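Section 4: Setting up and using the Zatow light and breathing unit at home

This section covers first use, daily sessions and the sleep diary. Read Section 3 (Mains supply and safety) before you start. The unit runs on 220 volts and must only be used with the lead supplied by Primex.

The Zatow unit is a bedside lamp with a paced breathing programme. Your therapist at the Jallham clinic will have set the programme to suit you. It is meant to be used alongside your appointments and does not replace them.

4.1 Placing the unit

1. Put the unit on a flat, steady surface within reach of your chair or bed.
2. Turn it so that the light panel faces you at a slight angle. You should not be looking straight into it.
3. Keep the space behind the panel clear. Do not cover the vents with bedding or clothing.
4. Plug in the lead and wait for the small green light at the base.

Caution: If you have an eye condition, or take any medicine that makes you sensitive to light, speak to your GP before the first session.
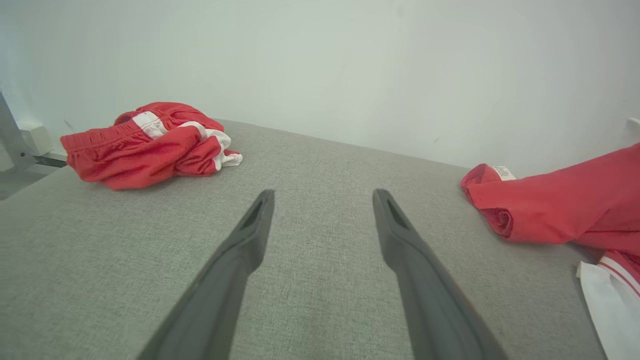 Gripper fingers, open, over a fabric surface

4.2 Your first session

1. Sit upright with both feet on the floor and your hands resting in your lap.
2. Press the large button once. The light will come up slowly.
3. Breathe in through the nose as the light brightens, and out as it dims.
4. Carry on until you hear the tone. The first session lasts four minutes.
5. Press the button again to finish. The light fades out by itself.

Note: Many people find their mind wandering in the first few sessions. When you notice it, go back to the next breath. There is no need to start the session again.

If you feel dizzy, stop following the light and breathe at your normal pace. Try again later in the day with the speed dial turned down one step. If the dizziness comes back, leave the unit off and ring the clinic.
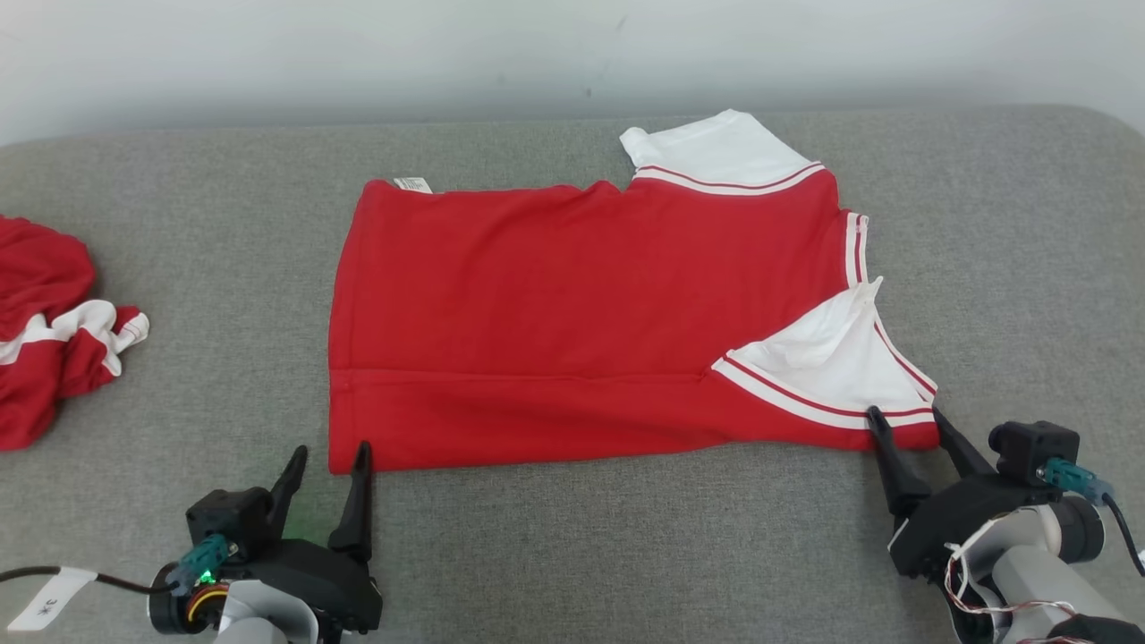 Red and white short-sleeved garment, partly folded

4.3 Daily use

Use the unit twice a day for the first two weeks, once in the morning and once in the evening. Leave at least 2 hours between the evening session and a heavy meal.

1. Choose M (morning) or E (evening) with the side switch.
2. Follow the session as in 4.2.
3. Write the start time in your diary, with a score for how tense you felt before and after.

Do not use the morning setting after six in the evening. It is brighter and may keep you awake.

Missed sessions: carry on at the next usual time. Do not do two sessions together to catch up. 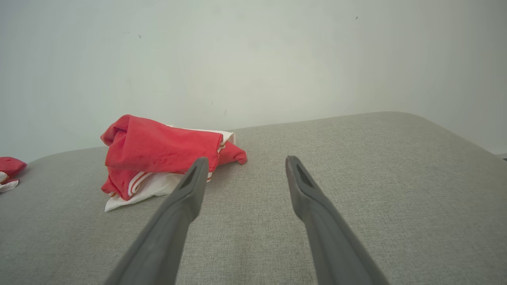
4.4 Keeping the sleep diary

The diary is at the back of this booklet. Fill it in when you get up, before looking at your phone or the news. Guesses are fine. Do not watch the clock at night in order to fill in the columns.

1. Write down when you went to bed and when you got up.
2. Write down how long you think you lay awake.
3. Tick the box if you had alcohol, or coffee after lunch.
4. Bring the diary to each appointment.

Note: Panic attacks, or thoughts of harming yourself, should not wait for the next appointment. Call your GP, your local crisis line or the emergency services.

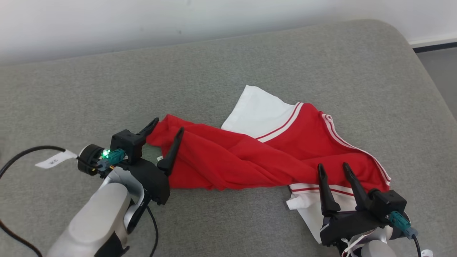
Can I use the unit if I already take tablets to help me sleep?

Keep taking them as prescribed and tell your therapist which ones they are. Do not cut down or stop because the sessions seem to be helping. Any change should be agreed with the person who prescribed them.

4.5 Cleaning and storage

Unplug the unit and let it cool before wiping it with a dry cloth. Do not use sprays on the panel. If you are putting it away for more than a few days, wrap the lead loosely and keep the unit in its box.

Section 4 revised by Sevim Ateş, April 27, 2018. Replaces the Pelupessy instruction sheet.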